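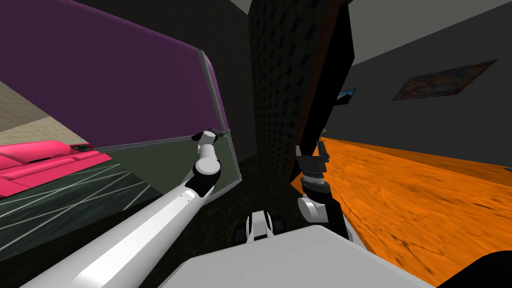
Fig. 1. Simulated room, from the robot's side: one arm at the frame of the glass-sided cabinet, the other raised beside the perforated panel.

Automation in the Workplace – Handout for Unit 2
Last revised 2019-08-23

Welcome back, everyone, and thank you for the lively talk we had after the last session, which ran on so long that I never got to the part I had planned to finish with. I have put that part at the front of these notes instead, so please read the next few paragraphs before you go on to the case.

Our case for this unit is Flarnoten, a firm that looks after rented offices and show flats. The work is the sort most of us hardly notice when it is done well: opening up, putting the furniture straight, checking that cabinets close, wiping down glass, and writing a note when something is broken. In July the firm had 352 people doing this work across its sites, and a good many of them had been there long enough to know every sticking door.

The Ilent project was set up to see which of these jobs a two-armed robot might take on. Before any machine goes near a real flat, the team works in simulated rooms, and Fig. 1 comes from one of those. I would like you to spend a little time with it, because we tend to talk about "the robot" as though it were a single clever thing, and at this level the work is a matter of one gripper, one edge of one cabinet, and what else the other arm might bump into. Notice too how steeply the floor and walls run. A person checking such views all day has to learn to read a room at that angle, and several of the staff told the project it took them a while.

What changed for the people

The first change was one of job titles. Flarnoten asked for staff to move across from the cleaning and upkeep rounds to help with the simulated rooms, and 34 were taken on. They were called "room reviewers", a name they did not choose and did not much like. Their task was to go through the trial runs and say whether a human worker would have done the same thing, and if not, why not.

The second change was slower and, to my mind, more interesting. The reviewers began to write down things that had never been written down before – how hard you may lean on a glass door, which side of a cabinet to stand on, when to leave a thing alone and come back to it. The shared list came to 449 entries, and it is now used to train new human staff at the Lonell site as well. Some of the older workers were pleased to see their knowledge taken seriously. Others felt, quite understandably, that they had given away something they used to be valued for, and had been paid nothing extra for it.

The third change concerns the rounds themselves. At Grajales, where fewer people were left on the morning shift, those who stayed spoke of missing the company more than they minded the added work. Do keep this in mind when you meet tables of hours saved. Hours are easy to put in a table, and a chat over the trolley is not.

Words to know

Task: one piece of work with a clear start and finish, such as closing a cabinet door.
Job: the bundle of tasks one person is paid to do. Automation usually takes tasks out of the bundle first.
Tacit knowledge: what a worker knows how to do but has never had to explain.
Simulation: a computer-made room in which a task can be tried again and again without harm to anything.

For the seminar

Please choose a job you have done yourself, paid or unpaid, and list its tasks. Mark the ones you would gladly hand over to a machine and the ones you would want to keep. Then ask somebody else who has done the same job to mark your list without seeing your answers – a parent, a flatmate, an old workmate, anyone willing. Bring both lists along, and one page on where they differ. Handwritten is perfectly all right, so long as I can read it.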